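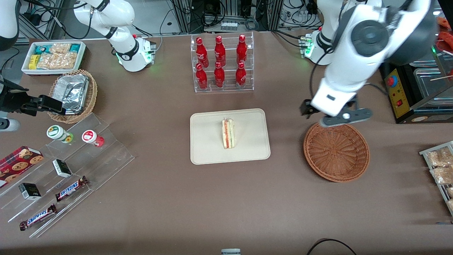 Why Does a Sandwich Come in a Triangle?

Have you ever stood at a snack counter with your tray, looking at all the good things to eat, and wondered why a sandwich is so often a triangle when the bread it came from is a square? It's a fine thing to wonder about while you wait in line, and there is more to the answer than you might think!

Start with an ordinary square sandwich, the kind you might make at home on a Saturday-sort-of morning when there's no hurry. From the outside, all you can see is bread and a little bit of crust. Cut it from corner to corner, though, and you get a long, straight side where the filling shows. A shopper can look at the stripes (white bread, green lettuce, something red or orange in between) and know right away whether that's the lunch they want. The cut from corner to corner is longer than a cut straight down the middle, so there is more filling to look at. If you have a ruler and a slice of bread, you can measure it yourself.

Now for the wrapper. Bread is full of tiny holes, and the air in a room is always ready to carry off the water inside it. Leave a slice out on a plate and by suppertime it will be stiff and scratchy. Clear plastic slows all that down, and it keeps fingers and crumbs off too. Lettuce likes being wrapped as well, although it does go limp in the end, as anyone who has forgotten a lunch in a backpack can tell you.

Crunchy snacks have the opposite trouble. A sandwich needs to keep its water in, and a chip needs to keep water out! If damp air gets into the bag, the snack soaks it up and turns soft and chewy. A good bag is sealed all the way around, and once you've opened it you should fold the top over tightly.

And what about drinks? Bottles can be made of glass, plastic, or even aluminum, a light metal that cools down quickly in the refrigerator. Aluminum can also be pressed thin and crumpled into shape, and that's how we get foil for holding and covering food.

Something to try at home: put 2 crackers on a plate and 2 more in a sealed bag. Wait until tomorrow, then bite one of each. Can you hear the difference? Ask a grown-up to listen too, and write down what you both heard.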